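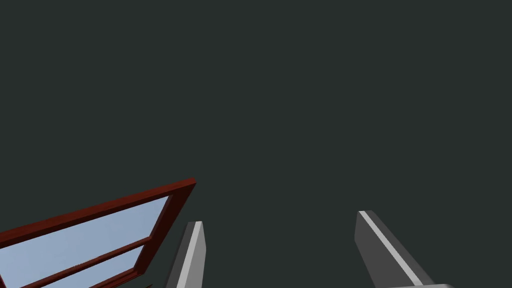
**Page 22**

# 3. Where the Hand Thinks It Is

Robots are rarely wrong about physics. They are wrong about where things are, and then they obey physics perfectly.

This chapter is about frames of reference: the base, the wrist, the camera and whatever you happen to be reaching for. Each has its own idea of up. Your software must keep all of them on speaking terms, and most of the bugs you meet this term will come from two of them falling out.

We start in simulation, where the window has a red frame, the panes are pale blue and the gripper's fingers stand open beside it with nothing between them. A wrist camera sees the window at a slant. The planner would like it in base coordinates, please, and square. Getting from the first view to the second takes a short chain of matrices, and Section 3.1 builds that chain by hand. You will want to skip to the library call. Parvaneh Hosseinzadeh, who taught this course before me, used to let people do so and then ask them on Wednesday which way they had multiplied.

Section 3.2 turns to time. A pose is true for the moment it was measured, and a planner that reads an old one will reach with great confidence for last second's window. We use Kun, the small planner from Chapter 2, and break it on purpose by delaying its camera messages. Keep your logs – you will need them for the exercises.

Section 3.3 deals with calibration, a subject loved by almost no one. Miklós Vincze's method needs 22 poses and some patience. Thilini Rathnayake's needs fewer poses and rather more algebra. We work through both and let you pick your misery.

Before reading on, check that you can invert a rigid transform without looking it up. If you can't, go back to page 3. It hasn't moved.

## 3.1 Four frames and one chain

Write the pose of the camera in the wrist frame as a rotation followed by a translation.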